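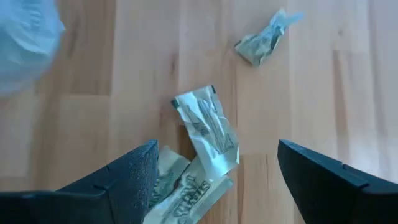
What happens to the loose cash people hand over at Hunlow?

It gets flattened, sorted by country and value, and banked to the credit of the school or club that collected it.

We're a small firm, and we started with one jar of leftover travel money on the counter of the Kocabaş bakery, which filled up so quickly that a second jar had to go beside it! These days 300 schools and clubs send us their tins, envelopes and odd socks full of notes, and we still open every one by hand at the long table in our Rurnon office. Crumpled American bills, folded fivers, notes that have been through the wash in somebody's jeans (you'd be surprised how well they come up), we're glad to have the lot.

Our biggest single parcel held 1,459 notes and kept the whole table busy until well past supper. Most are much smaller, and every bit as welcome. Please don't iron anything before you post it. Parcels are opened from 9 in the morning, and visitors are welcome to stop in for a cup of tea.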